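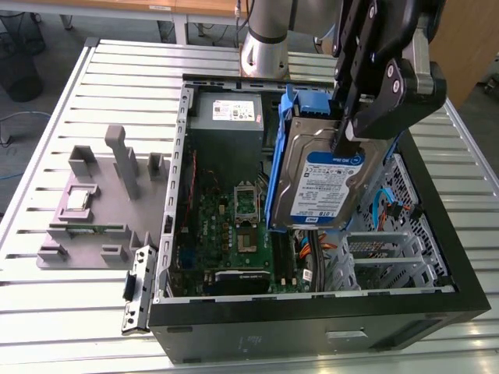
Gitton a répondu tout de suite qu'à sa place il aurait commencé par la barrette mémoire, parce qu'un disque dans son berceau plastique, c'est traître à attraper et encore pire à sortir droit.

Rechercher dans le forum Recherche avancée

Sujet : Démontage de tours au bras, à l'atelier partagé – le disque dur

omden
Bon, Gitton, tu n'as pas tort, mais la barrette je l'ai déjà faite, elle a sa fente dans le plateau imprimé, et le processeur a sa petite poche carrée aussi. Je voulais passer au disque parce que c'est la pièce la plus lourde de ma liste et que si la pince tient ça, elle tiendra le reste (enfin, c'est la théorie !). C'est un WD Blue de 1 To en 3,5 pouces avec son caddy bleu, la tour est une vieille Dell couchée sur le flanc.

Pour ceux qui prennent le fil en route : je monte ça à l'atelier depuis septembre, le soir surtout. Le but est de démonter des tours données par des gens du quartier et de ranger les pièces par type sans que j'aie à rester au-dessus. La pince est une deux doigts, la table c'est du profilé alu à rainures, et le plateau je l'ai dessiné moi-même – troisième version, les deux premières étaient trop serrées et le processeur restait coincé de travers.

Ma question du moment : vous prenez le disque par le métal ou par le caddy ? J'hésite encore.

Gitton
Par le métal, sans hésiter. Le caddy est fait pour plier, c'est son boulot. Si tu serres dessus tu déclipses un côté et tu te retrouves avec le disque qui pivote dans les doigts. Ça m'est arrivé deux fois avant que je comprenne.

Et baisse ta force de serrage, je te connais.

W. Gachanja
Pas d'accord avec Gitton. Sur les caddys de ce genre il y a une languette, et si tu ne pinces pas la languette tu tires contre le verrou. Tu peux avoir toute la force que tu veux, c'est la cage qui vient avec. Chez moi je fais en deux temps : une prise courte sur la languette, je recule de 20 mm, je lâche, et là seulement je reprends par le corps du disque.

Ça coûte quelques secondes mais je ne casse plus rien.

Gitton
Deux prises = deux occasions de rater. Quand tu lâches à mi-course, le disque redescend un peu dans la cage et ta deuxième prise tombe à côté. Sauf si tu as une caméra qui recale, et omden n'en parle pas.

W. Gachanja
Il ne redescend pas si la tour est couchée comme il faut et calée. Je te parle de ce que j'ai chez moi, ça marche. Tu veux mon programme ?

Gitton
Je veux bien le voir, oui. Ça ne me fera pas changer d'avis mais je veux bien le voir :)

Drokthorpe
Bonjour à tous, je lis le fil depuis un moment sans poster. Question bête : et les câbles ? Vous débranchez à la main avant ? Moi mon bras (un tout petit modèle, rien à voir) accroche systématiquement les nappes SATA quand il remonte, et une fois sur deux il arrache le connecteur côté carte mère.

omden
Pas bête du tout, c'est mon gros point noir ! Pour l'instant je débranche à la main, data et alim, et je pousse les fils comme je peux. Les rouges et les orange reviennent toujours se mettre devant la cage, c'est une malédiction. J'ai essayé le scotch de peintre, ça tient le temps d'une tour et puis ça se décolle.

Débrancher avec la pince, j'ai tenté une soirée entière. Les connecteurs à clip métallique, laisse tomber. Ceux sans clip, ça vient, à condition d'arriver pile dans l'axe.

Drokthorpe
OK merci, ça me rassure un peu. Je vais essayer avec des pinces à linge.

E. Nyamweya
Les pinces à linge c'est très bien, j'en ai 50 dans un seau et je m'en sers pour tout.

Sur le fond du sujet, je trouve que vous vous compliquez la vie avec cette histoire de métal ou de plastique. Le vrai souci c'est l'angle de sortie. Si la trajectoire part en biais par rapport aux rails, ça frotte, et peu importe ce qu'on serre. Omden, tu sors en ligne droite ou tu laisses le planificateur faire ?

omden
Je laisse faire... et je sens que je vais me faire gronder.

E. Nyamweya
Voilà. Force une ligne droite dans l'axe des rails jusqu'à ce que le disque soit complètement dégagé, et après seulement tu autorises la rotation. Le planificateur s'en fiche de tes rails, il cherche un chemin libre, et s'il peut pencher le disque dès le premier centimètre il le fait.

Gitton
Là-dessus je suis d'accord avec Emmanuel. Notez la date.

omden
Bon, j'ai fait la modif. Ligne droite imposée, prise par le métal (désolé Wycliffe), force descendue. Je déverrouille la languette à la main pour le moment, c'est de la triche mais j'assume. Ça frotte beaucoup moins ! Le bruit n'est plus le même, avant on aurait dit un tiroir de cuisine coincé.

Par contre il me reste le problème de l'endroit où poser. Un 3,5 pouces avec son caddy ne rentre nulle part sur mon plateau, je l'avais prévu pour les petites pièces. Il faut que j'imprime un deuxième bac, et à l'atelier l'imprimante est prise presque tous les soirs par le groupe maquettes.

Thibodeaux
Pourquoi imprimer ? Deux cornières vissées dans les rainures de ta table et tu as ton berceau. Tu as de l'alu partout, sers-t'en. Je n'ai jamais compris cette manie de tout faire en plastique.

omden
Parce que j'aime bien dessiner des bacs :) Mais oui, tu as raison, pour le disque une cornière suffit. Je mettrai un bout de feutrine au fond.

W. Gachanja
Je reviens sur la languette, parce que « je la fais à la main » ce n'est pas un démontage automatique, c'est un démontage assisté. Si tu dois rester à côté pour chaque disque, ton idée de laisser tourner pendant que tu fais autre chose tombe à l'eau.

omden
Je sais, je sais. Mais je préfère avoir une étape propre et une étape trichée que deux étapes bancales. Envoie quand même ton programme, je regarderai ta première prise de près. Si j'arrive à pincer la languette sans lâcher complètement ensuite, en glissant vers le métal, on met peut-être tout le monde d'accord ?

Gitton
Glisser en serrant, avec des doigts rigides ? Tu vas rayer l'étiquette et perdre ta référence de position. Mets au moins du caoutchouc dessus.

E. Nyamweya
De la gaine thermo sur les bouts de doigts, ça se change en deux minutes. Prends-la un poil trop petite.

Drokthorpe
Retour pinces à linge : ça marche, mais il faut les mettre bien à plat, sinon c'est elles que le bras accroche. J'en ai retrouvé une sous l'armoire.

omden
Gaine commandée. Je reposte quand j'ai monté la cornière et essayé la prise glissée, sans doute vers 22 h si l'atelier n'est pas trop plein. Wycliffe, bien reçu ton fichier, je l'ouvre en rentrant.

20 messages par page – 3 656 lectures

Contact | Mentions légales | © Le forum et ses membres | Haut de page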